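Tuesday, late

Up at 6 with the rain. Coffee, toast, the last of the plum jam. I had meant to write every night this month and I have missed four, so this one will be long.

The day went on bread, mostly. Loaf in the morning, flour order at noon, second loaf after supper.

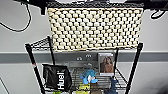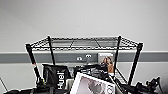

The starter is nearly back to what it was before the move from Vultholm. It doubled in under five hours this morning, which it has not done since spring, and it smelled of apples instead of paint thinner. I fed it with the rye from Loltudden and kept it in the cupboard over the refrigerator. What I still need is a proper place to cool loaves. The board I use holds the steam in and the bottom crust goes soft by lunchtime. An open black mesh like the one on that wire shelving would let air under the loaf, and I could fit four on a shelf that size if I kept them small. I measured the wall by the back door and there is room for something narrow. I will think about it until payday.

The morning loaf first. I mixed it last night at 9, plain white with a quarter whole wheat, and left it in the refrigerator to rise slowly. Took it out at 7, shaped it, let it sit while I did the wash. The oven takes 25 minutes to heat and then the dial lies, so I go by the little thermometer I hung inside. It read 443 when the loaf went in. I wanted 450 but I was tired of waiting. Lid on for the first part, lid off for 22 minutes, and the color came out as dark as I like it. The ear opened on one side only. I cut too straight again. The book says to hold the blade nearly flat and I know that when I am reading it, and then I pick up the blade and go straight down.

Crumb was good. A bit tight at the bottom where the heat had not got through. Ate two slices standing up with butter and salt and then wrapped the rest in the blue towel.

At noon I called Flistness Mill about the order. They have raised the price of the stone-ground and they will not do the small bags anymore, only the large. I asked if they would split one and the woman said no, but that the shop on the harbor road sometimes does. I took a large one anyway. It comes Friday or the week after. I have no idea where I will keep that much flour. The old house had the cellar, cool all year, and I never once had moths. In this kitchen the only cool spot is the floor of the pantry, and the floor of the pantry is where the mop leaks. I could move the mop.

Walked down to the post office between showers. The library had the baking book I asked for in July, finally, with somebody's butter on the page about brioche. I read half of it at the table by the window when I should have been paying the gas bill. It is an odd book. The author is strict about weights and loose about everything else. She says to let the dough rise "until it looks willing." I read that three times. I think I know what she means, but I could not have told it to anyone a year ago.

I have been going back over the notebook from the first winter. Most of it is failures. A loaf that spread over the stone like a pancake. A loaf I forgot the salt in and ate all week with pickles. One page just says "brick" and the hydration. I was changing the flour and the water and the time all at once, so there is nothing to learn from most of those pages. Since we got here I change one thing and leave the rest alone. It is slow, and I bake more of the same loaf than I would choose to, but I can tell now what the water does. It is harder water than we had in Vultholm and the dough takes a little more of it before it goes slack.

The Yuan steamer arrived in the afternoon mail, with one corner of the box crushed and the pot itself fine. I bought it for buns. I washed it and put water through it and it does not leak. The instructions are one sheet folded in eight and the English side gives the times for eggs and fish and nothing for buns at all. I will start with the times in the library book and see. The dough for buns wants a softer flour than anything I have in the house, so that goes on the list too, along with parchment, yeast, and light bulbs for the hall.

Supper was soup from Sunday with the heel of the old loaf broken into it. I like the heel best for soup. It holds up.

The second loaf was the rye. Too sticky to shape, as ever, so I wet my hands and more or less dropped it in the tin and smoothed the top with a spoon. It went in at 8 and came out at 9 and I am not allowed to cut it until tomorrow. The kitchen smells of it now, and so does the hall and the coats in the hall. It is sitting on the board sweating underneath. I turned it on its side to help, and it rolled, so I have propped it with the pepper mill.

My wrist is sore again from kneading the stiff one on the weekend. I should fold and leave it alone, the way I do with the wet doughs, and stop working it as if I were angry with it. Hot water bottle on it while I write this with the other hand resting on the page.

To do tomorrow: gas bill. Move the mop. Ask at the harbor road shop about cake flour. Feed the starter before breakfast, half rye and half white, and keep a spoonful back in the freezer in case I kill it again. Cut the rye at noon and no earlier.

Rain has stopped. Window open a little. Bed.

Contact | © All entries and pictures belong to the author | Back to top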